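[osix-hardware] Re: Machine 744, no display after processor swap

To: osix-hardware list
In reply to: Machine 744, no display after processor swap

Replying on list as the same fault has come up with others in the Akomgate batch. The original is quoted in parts, with my remarks between.

On 6th March, Akomgate workshop wrote:

> We have 29 of the Dell desktops from the Olszewski
> clearance. Most have gone through without trouble.
> No. 744 had a processor fitted from the spares tray
> and now gives no display. Fans spin, power light
> comes on, then nothing. The memory was taken out and
> put back at the same time so we can't say which
> of the two changes did it.

Take the two apart again and treat them as separate jobs. When both have been changed together there is no short cut, and swapping further parts in will only add a third unknown. Before starting, pull the mains lead, hold the power button in for a few seconds, and leave the side panel off for the rest of the work.

> All slots were filled when it came to us. We have
> put back the same modules in what we think was the
> same order. They are a mixed set, some from
> Prirnico and some with no maker's label.

A mixed set is worth breaking up at the outset. Take every module out, put them on the mat in the order they came out, and write the slot number on a bit of paper tape on each. Then put a single module back and leave the rest alone until the machine gives a display. 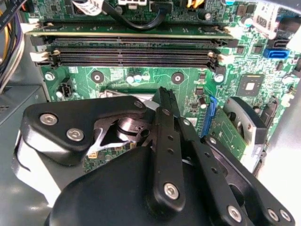 Which slot to use for a single module depends on the board, and the service manual for the model should be followed over anything I say. The numbering is often printed beside the slots, sometimes under the latch where it can only be read with the latch open. On boards of this layout I start at one end of the bank and work along it: top slot filled, the three under it empty, as on the bench board. Look at the white latches at both ends of the module before you power up. They should be upright and tucked into the notches on the module's edge. If one end is home and the other is proud by a millimetre the machine will behave exactly as you describe, fans and light but no display, and from above it can look perfectly well seated. Press on one end until it clicks, then the other. Pressing in the middle bends the module and tells you little.

Test each module alone in that slot. Mark a pass or fail on the tape. When you have been through the set, take one module that passed and try it in the remaining slots in turn. That gives you a separate answer for modules and for slots. It takes most of an hour on a slow machine, but I have never found a quicker way that I trusted afterwards.

One further point on memory. If the set has both 4 GB modules and smaller ones, don't mix sizes within a pair until the machine is known to be sound. It may well run. I would still leave it out of the test.

> Contacts cleaned with an eraser.

Please stop doing this. An eraser leaves crumbs, and the crumbs go into the slot with the module. Use a lint-free cloth with a little isopropyl alcohol, wipe along the length of each contact towards the edge, and give it a few minutes. Blow the slot out with a hand bulb. Canned air is all right if the can is kept upright.

> The processor went in easily. We did it with the
> power supply in place as the screws at the back
> are badly chewed.

This is where I would look hardest. Access to the socket in these cases is poor with everything fitted, and a processor lowered in at a slant is the usual cause of bent contacts. I would rather spend a quarter of an hour on the chewed screws. A wide rubber band between driver and screw head will often give enough bite. Failing that, a left-hand drill bit, with the opening covered by card and tape so that no swarf gets on to the board.

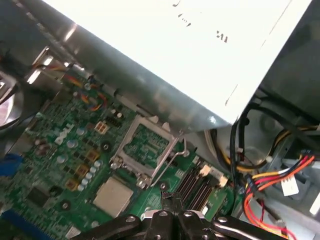 With the supply loosened there is usually enough slack in the loom to move it aside without unplugging the main connector. The small four-pin processor power lead is shorter and should be unplugged first. Squeeze the clip and pull on the plug, keeping off the wires. Check on refitting that it has gone fully home. Leaving that plug off altogether also gives a machine with spinning fans and no display, and I have done it more than once with the cooler off and my mind on something else.

Order of work for the processor, as I do it:

1. Cooler fan lead off. Slacken the cooler screws in a diagonal pattern, a turn or two each, until all are free.

2. Twist the cooler a few degrees each way before lifting. If it won't twist, refit it, run the machine for a few minutes to soften the paste, switch off, unplug and try again. On a machine that won't start, a hairdryer on low held near the fins will do.

3. Clean the old paste from the heat spreader while the processor is still clamped in the socket. It can't go anywhere and the contacts are covered.

4. Press the lever down and away from its hook, then let it up slowly. Lift the load plate and let it stand open by itself.

5. Lift the processor straight up by its edges. Lay it face down on the foam, pads uppermost, and look at the pads under a lamp. A clean mark in the same place on each pad is what you want. A missing mark, or one that is out of line, points to a contact that isn't touching.

6. Inspect the socket. Tilt the case or the lamp until the contacts reflect as an even field. A bent one shows as a dark or bright spot against the others. A jeweller's loupe is enough.

If you find a bent contact, work on it with a fine needle or the tip of a mechanical pencil with the lead out, a very small amount at a time, looking again after every movement. They will stand being bent back once. I don't expect them to stand it twice. If there is more than a handful out of line I would put the board in the parts pile and move the good pieces over to another case.

> Is there a trick to getting the processor back in?
> There isn't much room to see what we're doing with
> the drive cage overhead.

Take the cage out if it comes out without a fight. If it has to stay in, put the lamp low and to one side so that the socket isn't in the shadow of the metal. Stand the case so that the board is flat and the processor goes down under its own weight. Have the orientation settled before the processor is over the socket: find the marked corner and the two notches in its edge, find the matching keys in the socket, and bring it in already turned the right way. Turning it once it is over the contacts is how they get caught. Hold it level by two opposite edges, lower it until it touches, and let go. It should sit flat without any pressure. Try to move it sideways with a fingertip and it should have only the slightest play. If one corner is high, lift it off vertically and look again. Don't nudge it.
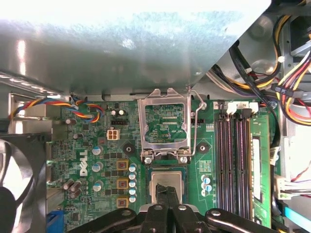

Processor just below the socket, load plate open under the drive cage.

Close the plate, bring the lever down and hook it. There is firm resistance in the last part of the lever's travel and a slight creak, both of which are normal. Resistance in the first part is not, and means stop and open it again.

> We reused the paste that was on the cooler as it
> still looked soft.

It wouldn't cause a dead display in the first few seconds, but clean it off and apply fresh. Old paste has grit in it by this point and won't spread evenly a second time. A blob the size of a small pea in the middle of the heat spreader is plenty. Tighten the cooler in the same diagonal pattern, a little on each screw in turn, until they stop. Uneven pressure on the cooler can lift one side of the processor off its contacts, and I have had a memory channel come and go with nothing more than half a turn on one screw.

> The spares tray processor is from the same range
> but a later one than the original. It fits the
> socket.

Fitting the socket proves only that it fits. The firmware must know the processor as well, and a board with old firmware will often sit there with the fans going and say nothing. Do you still have the original? If so, put that back first, with a single tested module. If the machine comes up, write down the firmware version from the setup screen, check it against the support list for the later processor, update if needed with the original part fitted, and only then change over. If the original has gone into another machine, please say which, as it may be simpler to get it back than to go on guessing.

Also check the power rating printed on the cooler or given in the manual. The same case was sold with more than one cooler and the lighter sort may not be up to the later part.

Could you post the following when you have it:

- model and board revision for 744
- firmware version, if it can be got to start
- marking on both processors, original and replacement
- which modules passed alone, and in which slot
- any pattern from the front panel lights, or beeps if a speaker is fitted

On the lights, note the colour and whether steady or flashing, and for how long after switching on. "Orange light" has been posted twice on this list since October and in neither case was it enough to go on.

I have 6 spare coin cells of the right type if you want to rule that out too. It isn't likely, but a flat cell combined with a processor change has given me one odd machine before, and clearing the settings costs nothing. Pull the cell with the mains lead out, wait five minutes and refit. The clock will need setting again.

The remaining machines from Olszewski should be left with their own processors until this one is understood.

--
Osix hardware list
Please trim quoted text when replying. Attachments over the size limit are held for approval.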